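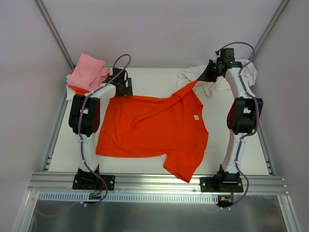
A T-shirt folds badly when it starts out crooked, so most of the work in a neat drawer happens before the first fold. Find the two ends of the shirt and decide which way they will point. I like to lay mine sideways, with the bottom hem to the left and the shoulders and neck to the right, as the orange-red one is, and to deal with the far sleeve while it can still be pulled out straight. On that shirt the long creases run on a diagonal from the raised sleeve toward the lower left, and creases like those need to come out before you go any further. Fold over the top of them and they will still be there when you put the shirt on.

What you need

A flat surface at about hip height. A kitchen table is good. A bed is too soft and the shirt moves around under your hands.
Clean, fully dry T-shirts.
A drawer, shelf or box, measured on the inside.

If the table is narrower than the shirt is long, let a sleeve hang over the front and keep the body on the flat part. The sleeves get folded in early on.

Step 1: Lay it out

Put the shirt down with the front facing the table. Take the hem by its two corners and pull it straight, then do the same at the shoulders. The side seams should sit along the outer edges. On many cheaper shirts the seams twist after a few washes and will never line up. In that case go by the shoulders and the hem and ignore the seams.

Step 2: Smooth it

Start in the middle and push out toward the edges with flat hands. Don't drag from one end to the other, as this stretches the fabric and you end up with a wave at the hem. For a long crease, lift the corner it starts from, give it a light tug away from the body of the shirt and lay it down again. Two or three goes is usually enough. A crease that won't move needs an iron.

Step 3: Fold in the sides

Imagine a line running from halfway along one shoulder straight down to the hem. Fold the side of the shirt in along that line. The sleeve will now be lying across the back. Turn it back on itself so that it stays inside the folded edge. Do the other side the same way. You should have a long rectangle with the neck at one end.

Check the width against your drawer now. For my drawers I want 20 cm. If yours are narrower, move the fold line closer to the neck, and keep to the same line for every shirt in the pile.

Step 4: Fold up the length

For a stack on a shelf, bring the hem up to the collar and stop there, or fold once more if the shelf is shallow.

For standing the shirts upright in a drawer, bring the hem up to just short of the collar, then fold the rectangle in thirds. Stand it on its folded edge. If it falls over, it needs pressing down with your palm, or the last fold was too loose.

Thick cotton sometimes won't hold in thirds. Fold it in half again and accept a fatter bundle.

Step 5: Put it away

Upright shirts go in a row from front to back, folded edge up. Leave enough room to slide your hand in beside the last one. A row that is packed tight pulls apart when you take one out, and then you are folding again.

My drawer holds 19 adult shirts in one row. Kids' shirts take a smaller fold, so I keep them in a separate box.

Common problems

The collar gets crushed. Keep the neck on the inside of the last fold and don't pile anything on top of the row.

One side comes out longer. The hem wasn't square at the start. Open the shirt right up and go back to Step 1. Tugging at a finished fold doesn't fix it.

Printed shirts stick to themselves. Some rubbery prints do this in warm weather. Turn the shirt inside out before folding, or put a sheet of plain paper over the print.

Long sleeves. Fold the side in as usual, then turn the sleeve down so it runs parallel to the side, toward the hem. Fouad Hakim wrote in to say he crosses the sleeves over each other at the back, and that works too, though it makes a thicker bundle.

Next page: jumpers and hoodies.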